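What happens when you type a password?

A password is a secret word that tells a computer it is really you.

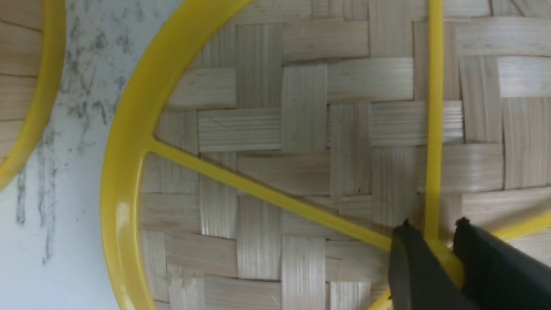 Rostam Hassanpour asked whether the computer just keeps a big list of everybody's passwords. A good website doesn't. It puts your password through a kind of sum called a hash, which turns it into a long jumble of letters and numbers. Only the jumble is kept.

When you log in, the website does the same sum again. If the new jumble matches the old one, you are let in. It is very hard to work backwards from the jumble to the password.

Why long passwords are better

Some thieves use programs that guess. They start with easy ones like 1492, names of pets and football teams. A password with 17 letters takes far longer to guess than one with five — even for a fast computer.

You could join a few odd words together and add a number. Don't copy one from a web page, and don't use the same one twice.

A second check

Some websites also send a code to a grown-up's phone. On many of them it stops working after 30 or 60 seconds, and then you have to ask for a new one.

Never tell a friend your password. You can tell a parent or carer.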